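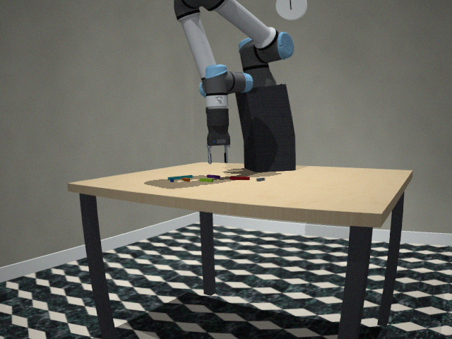
4. Putting the table together

Section 3 covered unpacking. If you skipped the parts check go back and do it, missing bolts are the number one call we get.

You need: the hex key from the bag, a Phillips screwdriver, a blanket or the flattened carton, a second person for step 7.

Time: 30 minutes, longer if you are fitting the extension leaf.

4.1 Frame and legs

1. Blanket on the floor. Top goes face down on it. Peel the film off the face first, not later.

2. Find the two long rails (marked L) and the two short ones (marked S). Marks are on the inside, pencil, sometimes faint.

3. Long rails into the brackets. Finger tight only. Same with the short rails.

4. Stand a leg in each corner, flat sides facing out. Washer, then spring washer, then bolt. Finger tight again.

5. Check the corners. Gap between rail and leg should look the same all four places. If one is wider, loosen the neighbor and push.

6. Now tighten with the hex key. Go corner to corner diagonally, a few turns each, then around again.

Caution: no power drivers. The inserts will spin in the wood and then the leg never holds properly. Not covered by warranty.

7. Two people, one each end. Lift straight up, turn over, set down on all four legs at once. Do not roll it over the legs.

Note: Bondden sets made before April have square-head bolts and no spring washers. Same steps, use the small wrench instead.

4.2 Leveling

1. Put table where it will live. Leveling it in the hallway and then moving it is a waste of your time.

2. Press down on each corner. Find the one that rocks.

3. Lift that corner a little and turn the foot counterclockwise to lengthen. Half a turn at a time.

4. Press again. Repeat untill nothing moves.

Note: feet extend up to 21 mm. If you are near the end of the thread your floor is the problem, put a shim under instead.

On carpet, wait a couple days and level again, the legs settle.

4.3 Extension leaf (Saarinen Long only)

1. Undo both catches under the top. They are stiff when new.

2. Pull from the ends, evenly. One person pulling one side will jam it in the track.

3. Leaf drops in with the dowels toward the window side or the wall side, either is fine, they are symetrical.

4. Push closed, fasten both catches.

Caution: fingers. Keep kids away from the gap while it is open.

Caution: never sit on the leaf. Never drag the table with the leaf in.

Stuck track? Candle wax on the runners. No spray oil, it gets in the wood and stains.

4.4 First week

Wipe with a damp cloth, dry right after. No glass cleaner. Hot pans on a trivet, always. Felt pads under anything ceramic.

Retighten all bolts after 3 weeks and then whenever you notice wobble. Wood moves, especialy with the heating on.

Small scratches: see section 6, wax stick. Deep ones, send us a picture before you sand anything.

4.5 Something missing or wrong

Bolt bag short, bracket bent, leg cracked: write to the parts desk, attn. Tuulikki Hyvönen, with the number stamped under the top near the middle bracket. Requests in before noon Friday usually ship the same day. Don't send the whole table back for one leg please.

Wrong color leg: same desk, ask for Jarmo Nurmi, he matches the stain by hand and will want the stamp number too.

Next: section 5, benches and chairs.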